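# Balcão comprido: como impedir que vire depósito

Quem tem um balcão comprido sabe como é: a gente limpa de manhã, com todo o carinho, e às quatro da tarde já tem correspondência, casaco, chave, copo e uma caneta que não escreve. Lá no Seltent, o espaço onde trabalho e onde todo mundo come no mesmo balcão, passei uns bons meses tentando resolver isso, e anoto aqui o que ficou, caso ajude alguém em casa também (o meu balcão da cozinha segue as mesmas regras, só que em miniatura).

O primeiro passo é dar endereço ao que pode ficar. Eu uso uma bandeja retangular, branca e lisa, e a regra é simples – o que é de comer fica na bandeja, e o que não cabe nela volta para o armário ou para a geladeira. Parece pouca coisa, mas a bandeja se levanta inteira na hora de passar o pano, e só isso já me poupou muita paciência! Um pratinho em cima dela serve para a fruta do dia. Ponha pouca fruta de cada vez, porque fruteira cheia acaba com uma banana esquecida no fundo.

Uma planta pequena num vaso branco faz boa companhia à bandeja. Escolha uma que aguente luz indireta e regue na pia, deixando escorrer bem antes de trazer de volta, senão fica aquela rodela de água marcada no tampo.

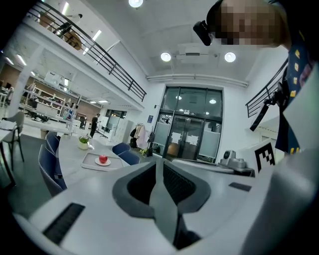
Para a limpeza de um tampo branco, a Efua Tsikata me ensinou uma medida que nunca mais larguei: 10 ml de detergente neutro em 1000 ml de água morna, num borrifador. Borrife no pano, nunca direto no balcão, e vá de uma ponta à outra sem voltar atrás. Depois um segundo pano, só com água, e um seco para terminar. Mancha de café sai com uma pastinha de bicarbonato, que se deixa agir uns minutinhos e se retira sem esfregar com força. Esponja áspera, nem pensar: os risquinhos seguram sujeira e aí não tem sabão que dê jeito.

As cadeiras estofadas pedem outro cuidado. As azul-marinho disfarçam mancha, mas mostram cada fiapo e cada pelo, e quando têm vivo branco no encosto é ele que encarde primeiro. Uma escova de dentes macia, com uma gota do mesmo detergente bem diluído, resolve o vivo em dois tempos. O resto do estofado vai de aspirador, com o bocal de escova. E encoste as cadeiras no balcão quando levantar – a passagem agradece, e as canelas também.

Por fim, os casacos. Um cabideiro perto da porta tira do encosto das cadeiras tudo o que se larga na chegada. Pendure as bolsas mais pesadas embaixo, distribuídas entre os dois lados, para ele não tombar, e em dezembro faça uma boa revista: no nosso sempre aparece um cachecol do inverno passado.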